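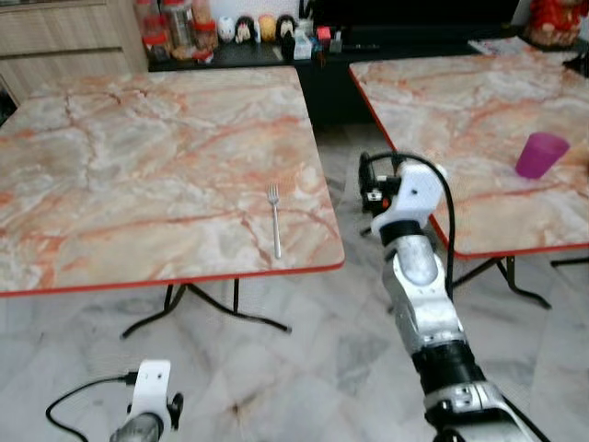 The two folding tables, fork on the left one, cup on the right.

July, batch 139, Seville marmalade, medium cut

Fruit from Vlachopoulos again, the second crate. Skins a bit drier than the first crate and more pips per orange, which I don't mind. A couple had soft spots near the stem. Cut those out and kept the rest.

Carrying on from the last batch, which set too hard in the small jars and wept in the large ones. I want to know if that was the boil or the pectin. Changed one thing only this time. Same fruit, same sugar, same lemon, same pan, but no Nitum powder in the first half of the fruit and 10 g in the second half. Both halves soaked overnight in the same tub before they were split, so the peel should be equal.

Pips and pith tied in muslin and simmered with the peel until the peel squashed between finger and thumb. Took longer than the recipe card says. The card was written for the first crate, or for softer water, and needs rewriting either way. Lid off for the last part of the simmer. Squeezed the bag out hard over the pan, twice, and got a good thick run out of it both times. Sugar warmed in the oven on low before it went in. All dissolved before I turned the heat up.

Half A (no powder)
Rolling boil slow to come up. Foam climbed to the rivets, then dropped back. First wrinkle test failed, a skin but nothing under it. Back on for 7 minutes and tested again. Good wrinkle, held its line when I pushed a finger through. Off the heat and left to stand so the peel wouldn't float.
Colour a clear amber. Peel still has bite. Flavour sharp up front, bitter after, what I was hoping for.

Half B (Nitum, 10 g)
Mixed the powder into a bit of the dry sugar first, and still got two small lumps, fished out. Passed the first wrinkle test easily. Should have pulled it then and did, but it carried on thickening in the pan while I was filling. The last jars were spooned in and not poured, and there are air pockets down the sides. Colour lighter than A, with less time on the boil. Taste is fresher, more orange and less toffee. I like the taste of B better, which is annoying.

Eron probe thermometer read low in both halves. Checked it in boiling water afterwards and it was 2 degrees under. So every setting temperature in this book since the probe was bought is out, and the earlier notes want a line in the margin. I'd sooner go by the cold saucer anyway. Saucers were in the freezer, not the fridge, so don't compare with the autumn batches.

Jars: the Plasard ones with the straight sides. Lids seated properly on all of A. On B one lid didn't pull down, that jar is in the fridge for us to eat. Labelled A and B on the lid in marker because the paper labels slide off while the glass is hot. Wiped the threads before lidding this time and it made a difference.

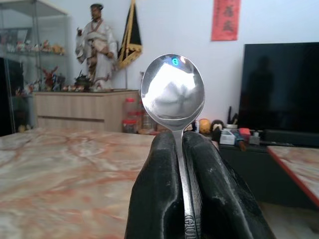
Pencilled in under the entry by another hand: I'd leave the powder out altogether and put the squeezed bag back in for the boil. You'd get the quick set and keep the fresh taste. Also, are you sure the weeping wasn't from moving the large jars before they'd cooled?

Fair point on the moving. The large jars from the last batch did go out to the shed shelf the same evening, and I didn't write it down. These ones stay on the bench until morning.

Not sure about boiling with the bag in. It catches on the bottom of our pan and I scorched one that way last winter. Could hang it from the handle so it sits clear. Will try it on what's left of the crate, a half quantity, no powder.

Next morning. A is set, soft, moves in one piece when the jar is tipped. B firmer than I'd put on toast but not rubbery. No weeping in either so far. Peel evenly spread in A, bunched toward the top in B's early jars.

To do: new recipe card with the longer simmer. Correct the probe readings. More muslin. Ask Vlachopoulos how long the Sevilles will last.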